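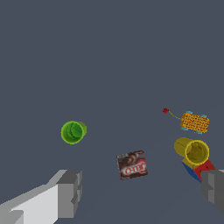 # Reusable Cups at Dimcombe College: Report of a Student Project

**Module:** Independent Project, Environment and Society
**Author:** Raimonds Siliņa
**Submitted:** Oct 29, 2026

## 1. Purpose of the report

This report sets out the findings of a project on the use of returnable cups in the main refectory at Dimcombe College. The project examined how students and staff borrow cups, where they leave them, and what changes to the return points might reduce the number that go missing. It was carried out during September, in the first full month of the new term.

The refectory stopped offering single-use cups for hot drinks at the end of the last academic year. Customers may bring their own cup or borrow one from the counter at no charge. Borrowed cups are meant to come back to a return point, from which kitchen staff take them to be washed. No deposit is taken and no record is kept of who has borrowed a cup.

The catering office had reported that stocks were falling faster than expected, and asked whether a student would be willing to look into the matter. The project was agreed with the module tutor on that basis.

## 2. Background

Schemes of this kind fall into two broad groups. In the first, the customer pays a deposit and receives it back when the cup is returned. In the second, borrowing is free and the operator accepts a certain level of loss. The college chose the second approach so that the queue at the counter would not be slowed at busy times.

A third approach is in use at the Bistholm campus, where each cup carries a code which is scanned against a student card. The Bistholm catering manager kindly answered questions by letter. The system there works well in the opinion of its staff, but it depends on a scanner at every till and on someone to follow up overdue cups. Dimcombe has neither at present.

The cups used at Dimcombe are supplied by Fometti. They are bought by the carton and carry no college mark, a point to which the report returns in section 5.

## 3. Method

The work had two parts. The first was a count of cups borrowed and cups returned. Counter staff kept a tally of every borrowed cup, and the kitchen kept a tally of every cup washed. Both sheets were collected at closing time and entered in a table the following morning.

The second part was a short questionnaire, left on the refectory tables and also handed out in the Stankevičius Building, where many students take their drinks between lectures. It asked how often the person borrowed a cup, where they usually drank from it, and what they did with it afterwards. A space was left for comments. In all, 82 completed forms were received.

No names were taken on the forms. The project followed the department's guidance on research with adult participants, and the questionnaire was approved before use.

Some limits should be noted. The tally at the counter was kept by hand during busy periods, and staff told the author that a few cups were probably missed at lunchtime. The kitchen tally may include cups borrowed before the project began.

## 4. Findings
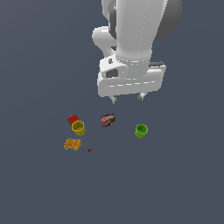

Where do most of the missing cups go?

They are left in teaching rooms and common rooms in the Stankevičius Building, which has no return point of its own.

This was the clearest result of the questionnaire. Most of those who replied said that they took their drink out of the refectory, and of these the greater part named the Stankevičius Building. Several wrote that they had meant to take the cup back but had gone straight on to another class. Others said they had left cups on window sills or beside the printers in the belief that cleaning staff would return them. The cleaning contract makes no mention of cups, and cleaners who find them have generally put them in a cupboard on the ground floor.

The tallies support this account. During the period of the project, 1206 cups were recorded as borrowed. Returns kept close to borrowing in the early morning and during the lunch period, when most people sit down in the refectory. They fell behind in the middle of the morning, when the counter is used mainly by students on their way to lectures.

When the ground-floor cupboard was opened at the author's request, it was found to hold a large store of cups in good condition. These were washed and put back into use. The catering office had not known of the cupboard, and the cleaning supervisor had not known that the cups were wanted.

Replies on the scheme itself were mostly favourable. Students liked not having to pay a deposit. The most frequent complaint concerned the return point by the main doors, which is often full by early afternoon and is partly hidden by the notice board when both doors are open. A smaller group disliked the cups themselves and said they were awkward to carry without a lid.

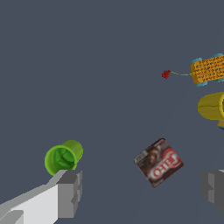

Lids were raised with the catering office, which has considered them before. A lid would help those who carry a drink between buildings, but it would also need to be washed, dried and stored separately, and the present dishwasher racks are not suited to small flat items. The office would prefer to settle the question of returns first and look at lids when the supply agreement is next reviewed.

Staff use differed from student use. Members of staff who borrowed cups tended to keep them in their offices for several days and bring them back together. This does not amount to loss, but it does reduce the number available at the counter, and on one morning the counter ran short before the first delivery from the kitchen.

## 5. Discussion

It had been assumed at the outset that cups were being taken home. A few replies did mention cups in halls of residence, and some loss of this kind must be expected wherever borrowing is free. The larger part of the problem, however, appears to be one of distance. The walk from the upper floors of the Stankevičius Building to the refectory takes about 6 minutes, and a student with a full timetable may have no reason to make it again that day.

The lack of any mark on the cups adds to the difficulty. A person who finds one in a classroom cannot tell that it belongs to the refectory. The supplier can print a short message on future orders, although this would raise the price and would do nothing for the cups already in use. Stickers were tried by the kitchen some time ago and came off in the wash.

The case for a deposit was considered with care. It would probably improve returns, but it would place a cost on students at the point of sale and would require counter staff to handle refunds. On the evidence gathered, simpler measures ought to be tried before the college takes that step.

## 6. Recommendations

The following are put forward for the catering office to consider:

- Place 2 return points in the Stankevičius Building, one on the ground floor by the stairs and one on the top floor.
- Arrange for a member of the kitchen team to empty them at mid-morning and again after lunch.
- Move the return point at the refectory doors to a place where it can be seen when both doors are open.
- Inform the cleaning supervisor in writing of the scheme and agree where stray cups should be left.
- Ask for a printed message on the next order of cups.
- Remind staff at the start of each term to return cups on the day they are borrowed.

The tallies should be repeated in the spring term, using the same sheets, so that the two sets of figures can be compared. Copies of the blank sheets and of the questionnaire are attached as Appendix A and Appendix B.

## 7. Acknowledgements

The author wishes to thank the counter and kitchen staff, who kept the tallies in addition to their normal duties, the cleaning supervisor, and the catering manager at Bistholm. Thanks are also due to all those who completed the questionnaire.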